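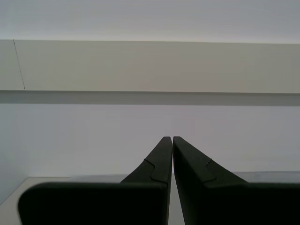
Why Robots Need Rules

A robot gripper is a kind of hand. Many grippers have just two fingers, and the fingers can be wide at the bottom and narrow at the tips. When the fingers come together, they can hold something between them. When they move apart, they let go.

A gripper does not know what it is holding. It could be a block, a pencil, or your thumb. People who build and use robots have to plan for that, so they follow safety rules. This page tells you about some of those rules and who makes sure they are followed.

What is a safety standard?

A standard is a set of rules that many people have agreed to use. You already know some standards, even if you have never called them that. A light bulb from one store fits a lamp from another store. A stop sign has the same shape in every town you drive through.

Robots have standards too. Engineers, factory workers, doctors, and other people meet and talk about how robots can hurt someone and how to prevent it. They write down what they agree on. Then they read it again, argue about it, and fix it. This can take years. When they are finished, companies that make robots can use the standard, and so can the people who buy them.

Some standards are also part of the law. Others are not, but most companies follow them anyway.

Pinch points

A pinch point is a place where two things move together and could squeeze something between them. The hinge side of a door is a pinch point. So is the gap between two gripper fingers.

The gap does not have to be big. When the fingers are almost closed, a small gap can still catch a fingertip, a sleeve, or a strand of hair.

Designers look for every pinch point on a robot, including the ones in its joints. Then they try to make each one safer. They can:

Round off the corners so there are no sharp edges.
Make the fingers close with less force.
Make the fingers close more slowly.
Put a cover over the moving parts.
Keep people out of the area while the robot is moving.

The last one is used a lot in factories, where robots can be very strong and very fast. Those robots often work behind a fence. If someone opens the gate, the robot stops.

Slow and gentle

Some robots are made to work close to people with no fence. These robots have to be careful in other ways. Many of them can feel when they bump into something. They measure how hard their motors are pushing, and if the number is too high, they stop.

They may also have a speed limit. A robot arm moving slowly gives you time to step back, and it does not hit as hard if it touches you.

Even a gentle arm can be dangerous if it is holding something sharp. A robot that moves a sponge and a robot that moves a knife need different rules, even if they are the same robot.

The red button

Look for a big red button near a robot. It is called an emergency stop, or e-stop for short. Pressing it makes the robot stop.

Here are the rules for the red button at the Hastthorpe workshop, where school groups come to learn about robots:

1. Everyone in the room must know where it is.
2. Nothing may be placed in front of it.
3. Anyone may press it, including visitors.
4. No one gets in trouble for pressing it.
5. After it has been pressed, only a trained adult may start the robot again.

Laurențiu Furtună teaches the classes there. Before each class he presses the button himself to check that it works. He writes the result in a notebook. By October the notebook had 259 checks in it. Two of them said "did not stop," and on both of those mornings the robot stayed off until it was repaired.

"The kids like rule four," he says. "I like rule five. A robot that starts up when you are not expecting it is a bad surprise."

Before the robot moves

Safe work begins before anything is switched on. The people in charge do a risk assessment. That means they make a list of what could go wrong, how badly someone could be hurt, and how likely it is to happen. They start with the worst problems and work down the list.

The list for the Hastthorpe robot has 24 lines. One is about loose clothing. One is about cables on the floor. Another is about what happens if the power goes out while the gripper is holding something. (Some grippers hold on when the power goes out. Some let go. You need to know which kind you have.)

If the robot gets a new tool or a new job, the list has to be done again.

Rules for you

If you visit a place with robots, or use one at school, follow these rules.

Ask before you touch anything.
Tie back long hair and roll up loose sleeves.
Keep your fingers out of the gripper, even when it is still. A robot that is not moving may be waiting for its next instruction.
Stay behind the line if there is one.
Find the red button.
Tell an adult if you hear an odd noise or see a loose part.

Words to know

Emergency stop: a button that makes a machine stop.
Gripper: the part of a robot that grabs and holds.
Pinch point: a place where moving parts could squeeze you.
Risk assessment: a list of dangers and what will be done about them.
Standard: a set of rules that many people agree to use.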